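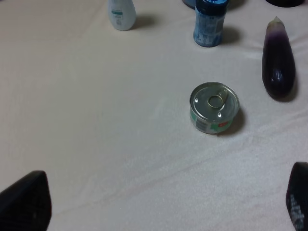
Pull-tab can and eggplant on a cream table cover.

Frequently Asked Questions: Pantry and Produce Shelf

The Salameh Street Pantry is open to anyone living in the Bruviletti neighborhood. These are the questions we get most at the front table. If yours is missing, ask when you come in. This page was last updated 3rd November.

Do I need to sign up first?

No. Come in during open hours and give your first name and the number of people in your household. You do not need to show proof of income. If someone is picking up for you, send them with a note that has your name on it.

How much can I take?

One bag per household per visit, plus produce. Households of 5 or more can take a second bag. Canned fish is limited to two cans a visit because we run out of it first.

Do you have cans that open without a can opener?

Yes, most weeks. Look for a ring on the lid. Many of the short, wide cans have one, and some soups do too. We keep them on the lower shelf by the door. If you don't have a can opener at home, tell us and we will pack your bag with pull-tab cans only. We also have a few can openers to give away.

What is the safest way to open a pull-tab can?

Set the can on a flat surface and hold it steady with one hand. Lift the tab until you hear the seal break, then pull back slowly. The edge of the lid is sharp, and so is the inside rim. If you can't get a fingernail under the tab, slide the handle of a spoon under it. Fold the lid in half before you throw it out, or drop it inside the empty can.

Small cans of fish and small cans of pet food look the same. How do I tell them apart?

Read the label all the way around. The size and shape of the can won't tell you, and neither will the color. We shelve pet food separately, next to the paper goods, but cans get moved. If you find one in the wrong place, hand it to whoever is at the table.

Can I take a can with a dent in it?

A small dent in the side is fine. Don't take a can that is bulging, leaking or rusted through, or one with a deep dent on the seam or the rim. With pull-tab cans, check the lid as well. If the ring has been lifted or the score line is bent, leave it with us and pick another.

What if the date has passed?

Most dates on cans are about quality. We put out canned goods past the printed date if the can is in good shape. We do not put out baby formula past its date under any circumstances.

How should I store eggplant?

Keep it whole and unwashed until you need it. It does well on the counter for a day or two if the kitchen is cool. After that, put it in the warmest part of the refrigerator, usually the front of an upper shelf. Once cut, it browns quickly, so use it the same day if you can. Brown flesh is still safe to cook.

How do I know an eggplant is still good?

The skin should be smooth and shiny, and it should feel firm when you press it. Wrinkled skin or soft spots mean it is getting old. You can cut away a small soft spot and cook the rest. Throw it out if it is slimy or smells sour.

I have a can of tuna and an eggplant. What can I make?

This is on our recipe card number 175. Cut the eggplant into cubes, toss with oil and salt, and roast at 400 degrees until soft and browned, usually 25 to 30 minutes. Drain the tuna and stir it in with a squeeze of lemon or a spoonful of vinegar. Eat it over rice or pasta, or cold on bread the next day. Capers or olives are good in it. Serves two.

Can I put leftovers back in the can?

Move them to a container with a lid and refrigerate. Use leftover fish within three days.

What do you do with donations that come in bottles or tubs?

We take sealed bottles and containers if the label is readable. We can't put out anything that has been opened or refilled, even if it looks clean. The same goes for vitamins and medicine, sealed or not. Please take those to a pharmacy that accepts them.

What do you need most?

Canned fish, cooking oil, rice and pull-tab soups. We serve roughly 200 households a month, and the number goes up every March. Garden vegetables are welcome if they were picked within the past two days.

Who do I contact about a large donation?

Markos Zacharopoulos handles drop-offs of more than ten boxes. Leave a message at extension 524 with your name, what you have, and whether any of it needs to be kept cold.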